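25th January
by Iulian Sima

Filed under: Home, Daily notes, Kitchen

Up before it was light. The pipes in the back bathroom were making their noise again and after a while it was easier to get up than to lie there listening. I made tea and decided this was the day for the kitchen counter, which I have been meaning to deal with since we moved to Uvstead in August.

The trouble with the counter is that everything landed on it the first week and stayed. The movers put the boxes down, I took things out of the boxes, and wherever a thing came out is where it has been living. The bread was by the sink. The cutting board was leaning behind the toaster oven, so every time I wanted to cut anything I had to reach over hot metal. I burned my wrist on it twice before Christmas and still didn't move the board.

I took everything off and put it on the table and the two chairs. Then I wiped the whole surface with a cloth and a little dish soap. The pattern in the marble hides crumbs very well, so I went over it with my hand afterward and found plenty I had missed. There was a ring of something sticky in the back corner that took hot water and a plastic scraper. Syrup, I think. The tiles got a wipe too. The grout between the dark ones is in better shape than I expected. The grout between the gray ones needs a toothbrush and I didn't have the patience.

The toaster oven was the bad part. I pulled out the tray and the rack and left them in the sink with baking soda while I did the inside. I got most of it off the glass door. There is a brown patch in one corner of the glass that I now believe is permanent. Emptied the crumb tray of the toaster into the trash, and then did it again, because shaking it the first time only loosened the rest.

While the rack was soaking I walked down to the hardware store on Otodska for descaler. They were out of the sachets I like and I bought the liquid kind, $17 for a bottle that looks as if it will last me five years. It was cold and the sidewalk by the school hadn't been salted. Saw the bus go by with one person on it.

Back home I ran the kettle with the descaler, rinsed it, boiled it, rinsed it again. Then I started putting things back, and this is where I slowed down, since I had told myself I would think about it properly. The heavy things went first. Toaster oven on the left, toaster below it, kettle nearest the edge. All three want to be on that side because of the outlet. The cutting board went in the middle, in the open, where there is finally enough room to use it. 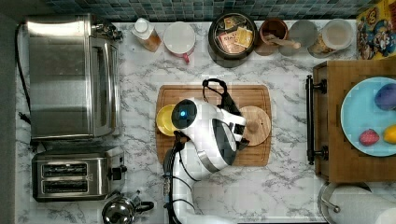

Pichon had a view on it: the left side is too crowded, and the kettle ought to go next to the stove, where you'd have a hand free for the pot. I can see the point. But the stove outlet is the one that trips if the microwave is running, and I am not going to carry a full kettle across the room every morning to save a few inches of counter. We went back and forth on it for a while. Pichon also thinks a lid should never be left out on a board, it should go back on its jar or in a drawer. That one I agree with. The trouble is the drawer is full.

So after lunch I did the drawer. It had 28 things in it that I could not give a reason for keeping, and I know the number because I laid them on a towel in rows and counted before I let myself throw any away. Takeout chopsticks, three peelers, a garlic press with a broken hinge, the key to a bike lock that I left behind at Dutatgate along with the bike. A corkscrew that was my father's, which went back in the drawer. Most of the rest is in a bag by the door.

Lunch was the end of the soup with toast. The toaster smelled faintly of soap for the first round, so I ran it once more empty with the window open.

In the afternoon the light came around to the kitchen and I oiled the cutting board. Two thin coats, with a wait between. The instructions on the bottle say to leave it overnight, so I stood it on its end on a sheet of newspaper in the hall and cut the onion for dinner on a plate, which I don't recommend. The wood came up darker than I remembered. It has a knife line across one side from when I cut down a squash in a hurry, and the oil makes that easier to see.

I still haven't decided about the mugs. The one with the red handle stays out because I use it every day. The others could go on the high shelf, but then I would need the step stool for guests, and the step stool is in the storage unit with the winter tires. Unit 2515, if I need to look it up again, third row from the gate. I wrote it on the inside of the cupboard door as well, in pencil.

Dinner was rice with the onion and an egg. Washed up straight after and dried the counter with the blue towel. My wrist hurts a bit from scrubbing.

Tomorrow: the toothbrush for the grout, call about the pipes, take the bag down, buy bread.

Contact Iulian | Copyright Iulian Sima, all rights reserved | Back to top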